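Which birds can I see at Flemeo wetland in one short stay?

Posted in Bird-watching trips, 1 November 2025

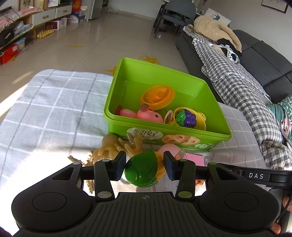 What I would like to know

Hello to all. My husband and I will stay 2 nights in Kwofie and we want to use one morning for the birds. I read that Flemeo wetland has a boardwalk, but I could not find if it goes near to the water or only around the trees. I have a small camera with a 300 mm lens. Is it enough for herons? We do not have a car, so please tell me also if the bus stops close to it.
Agnes Torvik

Yaa Frimpong
The boardwalk has two parts. The first part goes through the trees and there you will hear more birds than you see. The second part, after the bridge, goes along the open water, and the last bench is the best place for herons and egrets. With 300 mm you can make a nice picture of a duck or a moorhen, but the herons stay mostly on the far bank and they will be small in your picture. I was there in August and the water was low, so many waders were walking on the mud. Now it should be higher.
Bus 156 stops at the Gakon road. From the stop you walk back 300 meters, in the direction of the town, until you see a green gate. Please go before nine, later there are many dogs.

bukatix
ducks, lots of ducks. kingfisher if you are lucky, I never was

Agnes Torvik
Thank you both. We will take the early bus. Yaa, do you know if the gate is open on Sunday also?

Yaa Frimpong
Yes, it was open on the Sunday when I went. The small parking lot was closed, but you will not need it.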